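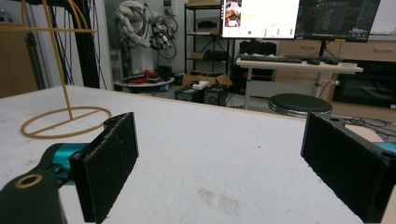 2 min read

Part-time sales help wanted - Filtumness, Citley

Posted Mar 7, 2023

We sell hats. Sun hats, rain hats, bucket hats, a few caps. Small shop on Skaletti Street, been busy since the move and we need one more person on the floor, maybe two by July if the season goes like last year.

What you'd be doing: helping customers find a size, working the register, steaming and reshaping stock that got squashed in shipping, putting up displays. Some phone calls. Some sweeping. We carry nearly 920 styles once the summer boxes come in so a decent memory is a plus, but you'll learn it. 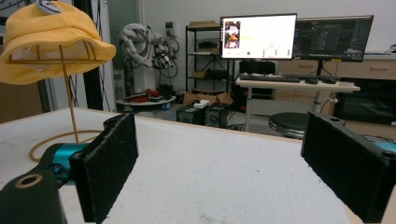 Hours are 20 a week to start. Mostly afternoons, one weekend shift, and we trade shifts pretty freely if you ask early. Pay is by the hour, talk to us about the number, depends on experiance. Staff discount after the first month. Paid breaks.

You should be OK on your feet for a whole shift and OK on a ladder. Retail background nice, not required. Turkish a big help - a lot of our orders go through Aydoğan and their paperwork comes half in English at best. No degree needed. Must be 18.

Parking behind the shop is tight. Bus 47 stops across the street.

To apply: drop off a resume at the counter or mail it in, plus a couple lines on when you can work. No cover letter please, we wont read it. If you've sold shoes or eyeglasses before say so, its closer to this than you'd think. We'll call people for a short chat and then a paid trial shift.

Open until filled.

This site uses cookies to remember your settings. Accept / Manage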